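Nirkthorpe robotics club opens its kitchen, which does not exist

NIRKTHORPE, June – The Nirkthorpe Student Robotics Club will show its simulated kitchen project to the public on Tuesday at 6 p.m. in Ogola Hall. Admission is free. Refreshments will be real.

Members have spent the term teaching a simulated arm to handle things on a marble counter. The club's budget was $520, a sum that buys very little arm but plenty of simulated bread.

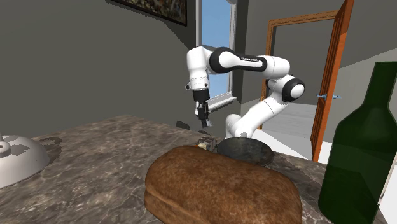 The simulated arm at the counter, with loaf, frying pan and bottle.

"We have logged 3000 attempts and broken nothing," said club president Halima Obura. "My parents wish I cooked the same way at home."

The project, named Brinel, is entered in the Standero Student Challenge against 47 other teams.

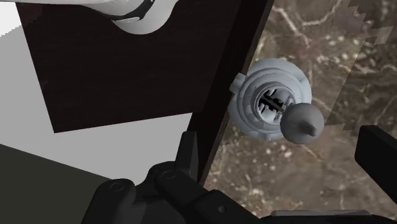
Grasping odd shapes is the part of the contest that the club finds hardest, and coach Wafula Urio has set aside the last two weeks of term for it. A loaf is forgiving. A bulb with a ridged round base, a small tab on one side and a smooth ball on the other gives the two fingers much more to disagree about – and students Kulap Nakpan and Nyokabi Mwakyusa have disagreed about it too, at length.

Press contact: Mwanahawa Koech, Nirkthorpe Student Robotics Club.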